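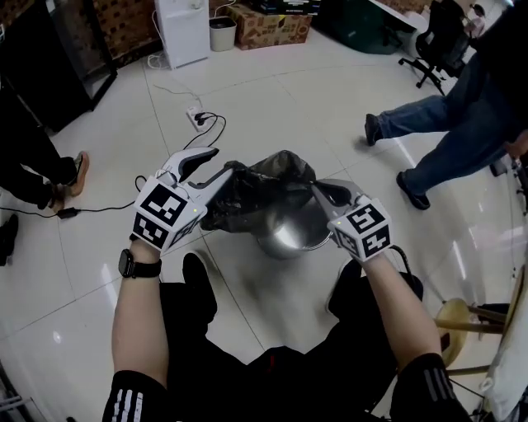 Plakeo cherche des lecteurs et lectrices pour son prochain cycle de fantasy

Notre petite maison prépare la sortie de Cuvel, premier tome d'une saga signée Stavros Mitsotakis-Vlachou, et nous aimerions beaucoup le faire lire avant tout le monde à des gens qui aiment les gros romans (celui-ci compte 557 pages, vous voilà prévenus !). Nous recrutons donc 29 bêta-lecteurs, bénévoles, pour une lecture qui commencera en décembre.

Pas besoin d'être libraire ni d'avoir fait des études de lettres. Ce qui nous intéresse, c'est de savoir où vous avez veillé trop tard, où vous avez bâillé, et si les trois sœurs de Tang vous ont paru aussi insupportables qu'à nous – nous les adorons, mais enfin, il faut les suivre. 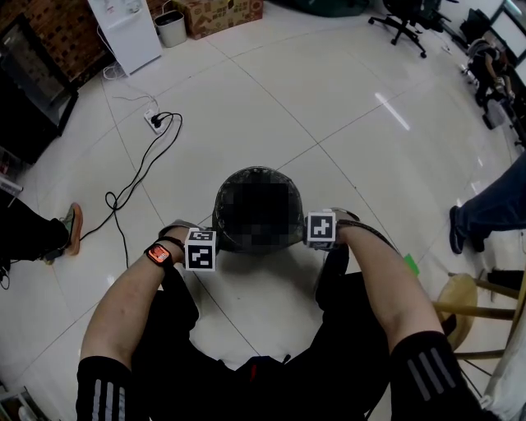

Vous recevrez le texte en fichier numérique ou en épreuves brochées, selon votre préférence, avec un carnet de lecture à remplir au fil des chapitres. Comptez six semaines, et une discussion en ligne avec l'auteur à la fin, vers 19 heures. Chaque participant recevra un exemplaire dédicacé et verra son nom dans les remerciements.

Pour vous proposer, racontez-nous en 100 mots le dernier roman que vous avez prêté sans jamais le revoir, et envoyez le tout par le formulaire Prutico de notre site. Nous répondons à tout le monde, parfois un peu lentement.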